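What Is Inside a Desktop Computer?
A Waltengate Learning Center guide for young readers 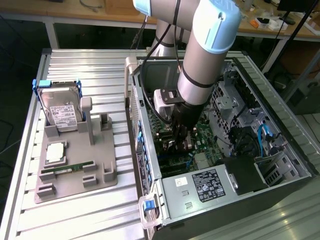 A desktop computer tower on its side with the side panel removed. The green board is the motherboard.

Many people use a computer every day and never see the inside of one. A desktop computer is kept in a metal or plastic box called a tower or a case. The case protects the parts from dust, spills, and bumps. When a side panel is taken away, the parts can be seen.

The motherboard
The largest flat part is the motherboard. It is a board with thin metal paths running across it. These paths carry electric signals from one part to another, much as streets carry traffic across a town. The long, narrow openings on the board are called slots. Other parts of the computer fit into them.

Memory
Some of the slots are made for memory. Memory holds the work the computer is doing at this moment, such as a drawing you have not yet saved. When the power is turned off, ordinary memory becomes blank. A memory stick must be lined up with its slot and pressed in evenly. If it is not seated properly, the computer may not start.

The heatsink
Computer chips become warm when they work. A heatsink is a piece of metal that draws the heat away and lets it pass into the air. The heatsink in the picture is silver.

The power supply
The electricity in a wall outlet is too strong for the small parts of a computer. The power supply changes it into a form the parts can use. It is a metal box, often with a label that gives safety information. Children must never open a power supply, even when it is unplugged.

The hard disk drive
A hard disk drive stores pictures, games, and schoolwork, and it keeps them when the computer is off. In the picture, a drive stands in a gray tray on the left half of the workbench, held in a blue bracket. Other drives are in the gray metal cage inside the case.

Cables
Cables join the parts together. Some carry power and others carry information. The blue cable near the drive cage is a SATA cable – the kind that carries information to and from a drive.

Before you look inside
Always ask an adult first. The adult should shut down the computer, unplug it, and open the case. Keep food and drinks away from the table, and do not touch the parts unless the adult says you may.

Words to know
Case: the box that holds the parts of a computer
Slot: a narrow opening where another part fits
Component: one part of a machine

Visit us
The Computer Parts Table in Room 104 opens on 1st February for visitors aged 7 and older. Children must be accompanied by an adult.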